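3.2 Cell layout and marking

All trials were run at the Tilden site in July, using two arms that share one table. The rules we applied were a revised form of the Ollar handling code, drawn up by Rey and Sandhu after an earlier study in which most stoppages came from objects placed by eye. The revision has 15 clauses. Those on guarding and speed were left as they stood, and only the clauses on layout, reach and attendance were rewritten.

The table is covered in brown paper and marked out in squares with blue tape. Start positions are given by square and written on the trial sheet before the arms are enabled. An object may lie across a tape line if the sheet says so, as with the plate and the steamer in the layout below, but it may not be moved by hand once a trial has begun. Paper is replaced when the tape lifts or when a crease would tilt a light object. Small marks are allowed to stay.
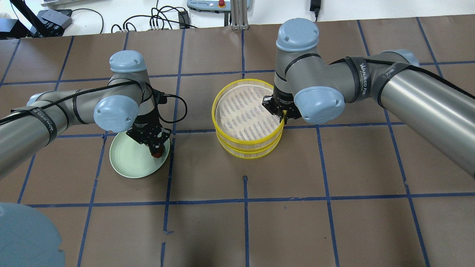 3.3 Shared reach

Clause 7 deals with two arms working over the same table. Each arm is given its own object for each step, and the sheet names the squares that its gripper may enter. Where both need the same square, the arm due to act second waits with its gripper above rim height. We did not set a fixed gap between the arms. MacLeod had proposed one at the planning stage, but the figure that suited plates was too large for bowls and too small for the steamer, whose height forces the wrist into a different pose.

Deep containers were treated separately. A gripper going inside a rim has to come out along the line it went in, and the other arm may not cross above it until it is clear. Operators found this clause the hardest to follow when writing sheets, and Leite rewrote it twice.

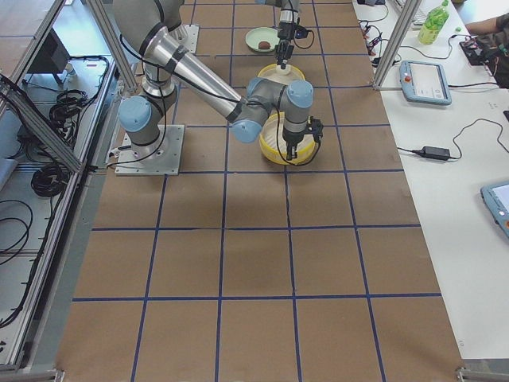
Figure 4. Gripper lowered into a yellow bowl, with the second arm at a yellow-rimmed container further back.

Clause 11 covers the desk beside the table. Teach pendants are kept there with the emergency stop uncovered and within reach of a seated operator. Cables may cross the desk but not the pendant face. Drinks are allowed on the desk if closed, and never on the table.

Of 194 trial sheets checked by Bergmann, two broke the rule on shared squares. Both had been copied from an older template that lacked the column for the second arm. The template has been withdrawn.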